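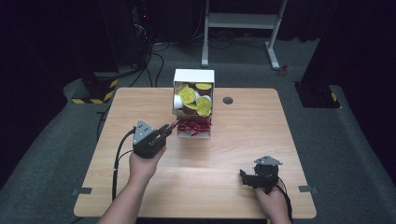

Livby Paired Hand Grippers: Frequently Asked Questions

Last updated August 14, 2022

The following answers are intended for laboratories, training providers and manufacturers considering the hire or purchase of a Livby paired gripper kit. Questions about existing service agreements should be directed to the Emgate support desk.

General

What is included in the kit?
The kit contains a left and a right hand-held gripper, each with black fingers and a grey triangular mounting plate, two cables, a spare set of finger pads, and a padded carrying case. The recording unit is supplied separately under either the Afridi or the Hollen plan, described below.

What is the kit used for?
Customers use it to record a person carrying out two-handed work at a table. The recordings are then used to train or assess robot arms fitted with the same fingers. Typical work includes sorting, packing, unpacking and the handling of small household or food items.

Can one gripper be hired on its own?
No. The units are calibrated as a pair and are issued and returned together.

Is a robot arm required?
An arm is not required for recording. Customers who wish to replay recordings on an arm should confirm with Livby that their model is supported before placing an order.

Handling objects

What sizes and shapes can the grippers manage?
The fingers are designed for objects that a person would ordinarily pick up between thumb and forefinger. Coffee capsules, wrapped candies and small cups are all suitable. Twisted wrappers should be approached from the side of the sweet, as the ends tear easily.

What is the heaviest item that may be lifted?
The limit is 300 grams for each gripper. Heavier items may be steadied or pushed along the table, but should not be raised from it.

May items be taken from inside a box?
Yes. An open-fronted carton is preferred to one that opens at the top, as the fingers extend forward from the hand. Light cardboard boxes tend to shift when touched and may be fixed in position with removable tape.

Are the grippers approved for contact with food?
They are not. Only wrapped or sealed products should be used, and anything handled in a session should not afterwards be served or sold.

Setting up

What kind of table is recommended?
Any stable table with a level, matte surface is acceptable. Rounded corners are helpful where cables run over the side. Should the table have a cable opening, it is best left unused - the grippers require free movement, and a cable fed through the top will restrict reach.

How should the cables be arranged?
Each cable should leave the gripper on its own side of the table and continue down to the floor. Cables must not cross in front of the operator. Where they run across a walkway, a cable cover is to be fitted before work begins.

How much training does an operator need?
Most operators are ready to record after a two-hour introduction, which is included in the first hire. Operators may be left- or right-handed.

Plans and care

What is the difference between the Afridi and Hollen plans?
The Afridi plan is intended for short projects and covers up to 1,000 recordings. The Hollen plan has no such limit and includes annual recalibration at the Emgate workshop. A customer may move from Afridi to Hollen at any time during the hire period; the reverse change is available only at renewal.

How often should finger pads be replaced?
Some 300 hours of use is usual. Pads that have become shiny or have begun to lift at the edge should be replaced sooner.

How are the grippers cleaned?
The fingers and plates may be wiped with a lightly dampened cloth once the cables have been disconnected. Solvents must not be used, and the bolt holes in the plate should be kept free of lint.

What happens if a unit is damaged?
Please stop work and notify the Emgate support desk. A replacement pair is normally dispatched within eight business days. Repairs carried out by the customer will void the agreement, with the exception of pad replacement.

Who owns the recordings?
The customer does. Livby retains no copy unless the customer has asked for technical assistance and has agreed in writing to share the files.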